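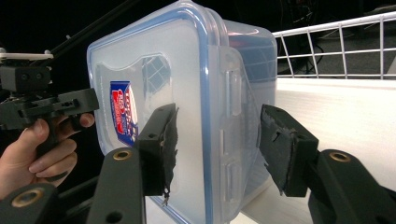 Clear food storage container with a blue seal.

Writing About Where You Eat: Notes for Session 2
By Callum MacAulay
14 February 2018
15 shares | 2 comments

Welcome back, everybody! I read all the lunch pieces you turned in after the first session and I had a great time with them. Tonight is about the small neighborhood place: the sandwich counter, the noodle shop with four stools, the bakery that closes when the rolls run out. I love these places and I think they're the best thing a new food writer can practice on.

Before you go

Eat there twice if you can. My first visit to Pringle, the soup counter in Drurham, was on a freezing day in December and I would have given five stars to a cup of hot water. I went back when I wasn't half frozen and the lentil soup was still terrific, but the bread was stale both times, and I'd missed that completely in my first notes.

Look up the hours. Small shops change them, and a reader who drives across town to a locked door will blame you (fairly!).

At the table

Order one thing the place is known for and one thing you'd never pick. Taste the plain parts by themselves - the rice, the bun, the broth before you put anything in it. Write your notes right away, even if they're ugly. "Pickles loud, cheese asleep" is a real line from my notebook and it brought back the whole sandwich a week later.

Listen to how the regulars order. At Nadholm, the lunch room we'll visit as a group, half the line asks for the roast pork "wet," meaning with an extra ladle of gravy over the top roll. It isn't on the board. That's your opening paragraph right there!

Getting it on the page

Your finished review should be about 300 words. Start with the food or with the door, but get us inside fast. I cut the parking story from nearly every draft I see, including my own, unless the parking really is the story.

Words to go easy on: delicious, amazing, mouthwatering, to die for. I use "delicious" myself when I'm tired. Try saying what the food did. Did the crust crack? Did the sauce run down to your wrist? Did you stop talking?

Prices belong in the piece. If a plate of dumplings costs $11, say so, and say if you were still hungry after.

On being fair

A bad plate of food is worth reporting. A bad day for one server usually isn't. If something goes wrong, ask about it politely and put the answer in your notes. I once grumbled in print about cold fries at Planden without having said a word to the kitchen, and I still wish I'd just walked them back up to the counter.

For next time

Bring one draft, printed, double spaced, no name on it. Read it out loud at home first - you'll hear the slow spots. Also bring a menu you like the writing on, good or goofy, any kind of restaurant. We'll start with those.

Comments

marcy_t: Does a food truck count for the draft? There's one by my work with a fish taco I can't stop thinking about.

Callum MacAulay: Yes, please! Write down where you ate it, too. Standing up counts as seating.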